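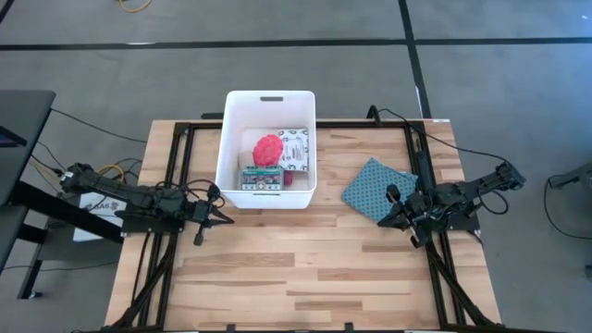

How a Lantern Parade Comes Together

Have you ever stood on a sidewalk after dark and watched a whole river of lights come around the corner? That's a lantern parade, and in Lurnska we have one every September! It starts at 7:30 in the evening on a Sunday, once the sun is low, and it goes all the way from the library steps to the duck pond.

So how does a parade like that work? Let's find out!

Who gets to march?

Anybody who makes a lantern. Last year 135 lanterns went down Main Street, and they came in every shape you can think of: fish, moons, houses, a very long caterpillar carried by 11 kids from the same school. Each kid held one piece of the caterpillar on a stick, and they had to practice turning corners so it didn't get tangled (try it with your friends and a rope, it's harder than you'd think!).

What is a lantern made of?

Most of them start as thin, bendy sticks called withies. Withies come from willow trees. You tape them together into a shape, then you brush watery glue onto tissue paper and lay it over the top. When the glue dries, the paper goes tight like a drum. A little battery light goes inside. We don't use candles, because paper and fire are a bad mix when you're walking in a crowd.

Who goes first?

The person in charge of the order is called the parade marshal. Ours is Myrto Stamatopoulos, and she has a whistle you can hear from three blocks away! She puts the drummers near the front and more drummers near the back, so everyone in between has a beat to walk to. The biggest lanterns get extra space. Our giant heron, named Deseo, needs four grown-ups to carry him, plus one more to watch out for tree branches and wires.

Why do the streets close?

A parade is slow. Really slow! Small kids take small steps, and people stop to wave. The town blocks off the streets an hour early so there are no cars anywhere on the route. The whole walk is 2394 steps if you walk like Myrto does. She counted them one morning.

What if it rains?

A few drops are fine. A big soaking rain turns tissue paper to mush, so then the parade moves inside the Nurnico Hall, and everybody walks in circles under the lights. It's loud in there and a lot of fun.

Words to know

Route: the path a parade follows.
Marshal: the person who leads a parade or keeps it in order.
Withy: a thin willow stick that bends without snapping.
Float: a decorated platform that rolls along in a parade.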